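Flestside Tenants' Newsletter
Homes and Repairs

Revised moving-out procedure to apply from May

The Association has completed its review of the procedure followed when a tenancy ends. The revised procedure will apply to every tenancy ending in May or later. Tenants who have already given notice will be dealt with under the present arrangements unless they ask in writing to be moved to the new ones.

The review was prompted by the number of complaints received after final inspections. In the last financial year 68 tenancies came to an end across Flestside. Most were closed without difficulty, but disagreements over charges took up a great deal of staff time and caused upset to households at a point when they were already busy with a move. Two matters came up repeatedly. Tenants did not know what they would be charged for until the invoice arrived, and they had no record of what the home had looked like when they moved in.

Giving notice

The notice period remains four weeks. Notice may be given by letter, at the Flestside office counter, or through the tenant's Flirnus account. Notice given by telephone cannot be accepted, although staff will be glad to send out the form on request. Where a tenancy is held jointly, notice from one tenant ends the tenancy for both, and joint tenants are strongly advised to speak to the tenancy team before either of them signs.

On receipt of the form the Association will write to confirm the end date, the rent due up to that date and the name of the officer handling the case. Tenants who receive help with their rent should tell the relevant office of their new address themselves. The Association is not able to do this for them.

The first visit

Under the present procedure the home is inspected once, after the keys have been handed in. From May there will be a first visit while the tenant is still living in the home, normally in the second week of the notice period. The officer will go through the rooms with the tenant and leave a written list of anything that would lead to a charge if it were left as it is. The tenant then has the remainder of the notice period to put it right, or to decide to leave it and pay.

The first visit is offered to all tenants but is not compulsory. A relative or friend may attend in the tenant's place if the office is told beforehand. Visits can be arranged up to 6.30 in the evening for those who work during the day.

Items left off the list at the first visit will not be charged for at the final inspection unless they were hidden from view or the damage was done later. Staff have been given training on this point, and any tenant who believes that it has not been followed should use the complaints procedure described at the end of this item.

Fair wear and tear

The tenancy agreement has always stated that tenants are not responsible for fair wear and tear, but it has never said what the phrase covers. The revised handbook contains a full section on the subject. In short, fair wear and tear is the change that comes about through ordinary, careful daily life in a home. The longer the tenancy and the larger the household, the more of it is to be expected.

Officers will take into account the age of the item, its condition when the tenancy began, the length of the tenancy and the number of people living in the home. Paintwork is expected to last 5 years. Where walls were last painted longer ago than that, no charge will be made for redecorating them, whatever their state, unless the plaster beneath has been damaged.

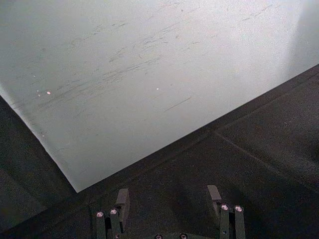
Faint scratches and scuff lines on a pale surface.

The following will be treated as fair wear and tear: faded paint and curtains; flattened carpet in hallways and doorways; light scratches on worktops and shelves; scuffs at chair height; small filled holes where pictures have hung; loose hinges and handles; worn enamel in baths; and limescale that does not come away with ordinary cleaning.

The following may lead to a charge: burns; holes in doors; broken glass that has not been reported; missing internal doors, keys or window locks; carpets stained beyond cleaning; wallpaper put up without permission and left half removed; and any alteration to gas or electrical fittings made without consent. Rubbish, furniture and white goods left in the home, the loft, the shed or the garden will be removed at the tenant's expense.

Pets are a frequent source of questions. Hair on carpets is a cleaning matter and the tenant should deal with it before leaving. Scratched doors and chewed skirting boards are damage. Permission to keep an animal does not alter this.

Charges

A single scale of charges will replace the present practice of passing on the contractor's bill. The scale is printed in the handbook and will be reviewed each year. The total charged to a departing tenant for cleaning and minor repairs together will not exceed £200. Major damage, and the clearance of large quantities of belongings, fall outside this limit and will continue to be charged at cost, with a copy of the contractor's invoice supplied to the tenant.

Clearance and cleaning work will be carried out by Zollar, whose contract with the Association has been extended. Tenants are free to engage their own cleaner or to do the work themselves, and no preference will be shown at the final inspection to homes cleaned by the contractor.

Payment may be made in instalments. The Association will not delay a reference to a new landlord on account of an unpaid charge which is under dispute.
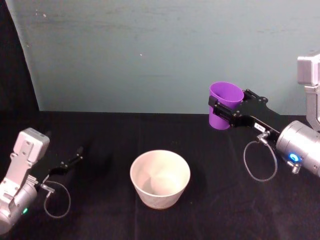 Fereshteh Ranjbar wrote during the consultation that the upper limit was welcome but that the first visit mattered more to her, as she had been charged for an oven she would gladly have cleaned had anyone mentioned it. She also asked that the list be left on paper as well as sent by email. The Association has accepted the suggestion, and officers will leave a signed copy in the home before they go.

Records at the start of a tenancy

A fair inspection at the end depends on a proper record at the beginning. All new tenants will receive a condition record when they collect their keys. It sets out the state of each room, with the date of last decoration where this is known, and it should be checked, corrected where necessary and returned within two weeks. Photographs may be attached and are encouraged. The record will be held with the tenancy file and may be viewed at any time through Flirnus.

Many present tenants moved in before such records were kept. They will not be placed at a disadvantage. Where there is no record, officers will assume that the item was already in the condition in which it is found, unless the repairs history shows otherwise. Tenants who would prefer to have something on file can ask for a record to be made now. Please allow several weeks for an appointment, as requests are expected to be heavy at first.

Improvements made by tenants

Where a tenant has fitted a kitchen, a shower, shelving or flooring with the Association's written consent, it may be left in place. In some cases compensation is payable, and the request must be made before the tenancy ends. Improvements made without consent will be looked at individually. If the work is sound and the incoming tenant is content to have it, the Association will not normally require its removal.

Laminate flooring in upstairs flats remains a difficulty because of noise, and the existing rule requiring its removal has been kept. 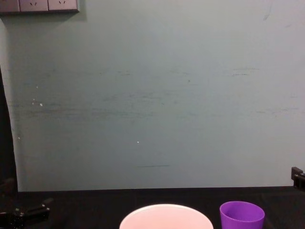

One reply to the consultation asked why a household that had decorated at its own expense should be told to return the walls to white, when the next family would probably paint over them within the month. The Association agrees that the old rule served little purpose. From May there will be no requirement to repaint in a neutral colour, provided that the finish is sound and the work has been carried out to a reasonable standard. Gloss paint on plaster and paint applied over sockets or switches will still be treated as damage.

Handing in keys

Keys must reach the Flestside office by noon on the final day of the tenancy. All sets should be returned, including those for windows, sheds, meter cupboards and shared entrances, in an envelope marked with the address. A receipt will be given and should be kept. Rent is charged for each further day until the keys are received.

Before leaving, tenants should take meter readings, inform their suppliers, arrange for their post to be redirected and turn off the water at the stopcock. In cold weather the heating should be left on its lowest setting. The prepayment meter card or key should stay in the home.

When a tenant has died

The notice period in these cases has been reduced to two weeks from the date on which the Association is told. No charge for cleaning or minor repairs will be made to the estate. Families who need longer to clear a home should speak to the tenancy team, who will try to agree a suitable date.

Disputes

A tenant who disagrees with a charge should write to the tenancy team within four weeks of the invoice. The case will be looked at by an officer who took no part in either inspection. If the matter is still not settled it may be taken through the Association's complaints procedure, a copy of which is available at the counter and in large print.

The revised handbook, which includes the condition record and the scale of charges, will be posted to all households before the procedure comes into force. Translations may be requested from Urbonaitė at the Flestside office. Questions about an individual tenancy should be sent to the tenancy team, quoting the reference number shown on the rent statement.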